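Monday, October 22, 2018
Zurkeo trial license, cell 2

Ward wants a yes or no on the Zurkeo grasp package before the quote lapses. The brochure promises "fabric-ready out of the box." The box contained a dongle and a 533-page PDF, so I remain open-minded.

Soft-goods routine on the green cloth, default settings:

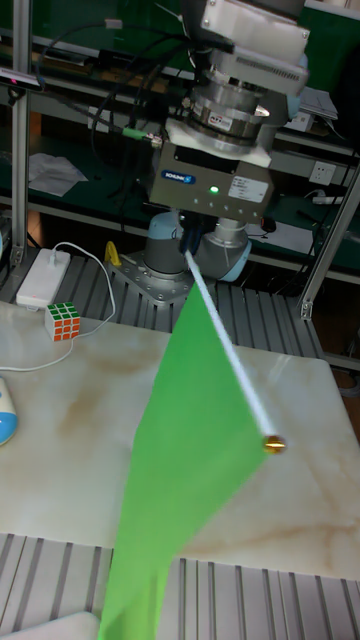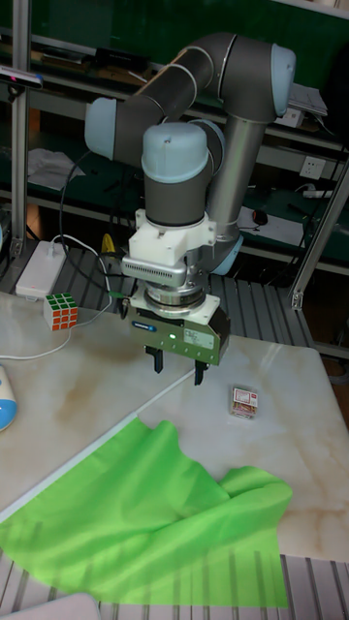 Grip force presets stop at "delicate," and delicate still reads like a handshake from Ward. Dede found the real scale in an undocumented menu, 0 to 200, units unstated. I emailed support. They replied with the brochure.

Error 2054 twice before lunch. Per the PDF: "contact your integrator." We are the integrator – I checked.

Parby's package cost more and did less, but it did it in English. Asked Dede to dig out the August logs so we can compare like with like.

To do: re-zero the force sensor, get units out of Zurkeo, tell Ward "maybe."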